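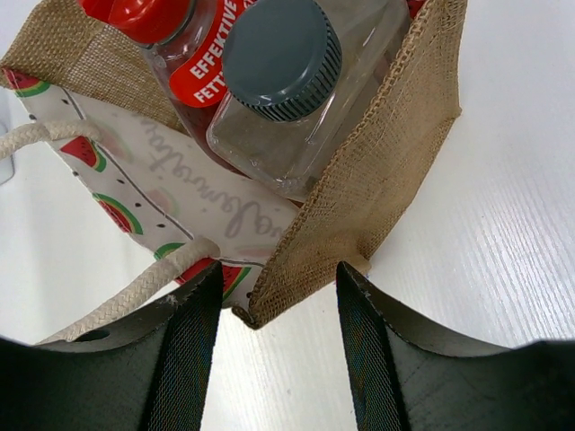 The Refill Habit

By Marcela Pešek

Cleaning supplies have long been treated as an afterthought in the management of a household. They are bought in haste, stored beneath the sink and replaced when the trigger fails. At the Ochoa Residences in Surkberg, where tenants share one laundry and a narrow utility room, the building's association has spent the past year encouraging a more deliberate approach.

The Gollach Refill Counter opened in February on the ground floor of the former dairy. Residents bring their own bottles, have them weighed at the door and pay only for the contents. The counter stocks 11 products, among them laundry liquid, dish soap, white vinegar and a citrus degreaser prepared by Stisetti, a small manufacturer on the harbour road.

Most customers arrive on foot, and the choice of bag has proved to be a matter of some consequence. Thin shopping bags sag under the weight of liquids, and bottles placed in them tend to fall against one another. Burlap carriers have become the preferred alternative. The cloth is coarse enough to hold its shape, and a folded, stitched rim keeps the mouth of the bag open while it is being loaded. Two bottles may be stood upright inside with room to grasp each by the neck.

The containers themselves vary a good deal. A degreaser bottle kept in its original packaging, with a red cap and a label reading "EFFEKTIVE", may share a bag with a plain, clear, square-bodied container closed by a wide screw cap. The counter's staff favour the latter for refilling. A broad neck accepts a funnel without spilling, and the ridges around the cap offer a secure grip to wet hands. Clear walls also allow the level to be checked at a glance.

Original labels present a separate question. The association's guidance, revised on December 4, 2020, asks that a labelled bottle be refilled only with the product named on it. Plain bottles must be marked before they leave the counter, and food or beverage containers are not accepted under any circumstances. Bleach is not sold in bulk.

Storage at home receives similar attention. Residents are advised to keep bottles upright, with caps fully tightened, on a shelf beyond the reach of children. Burlap should be aired after use – it holds odours, and a damp bag left folded in a cupboard will develop mildew. Marks are best treated with cool water and a soft brush.

A deposit of $2 applies to bottles borrowed from the counter and is refunded on their return. The shelf of loan bottles holds 20 at present, and further stock will be ordered in the new year.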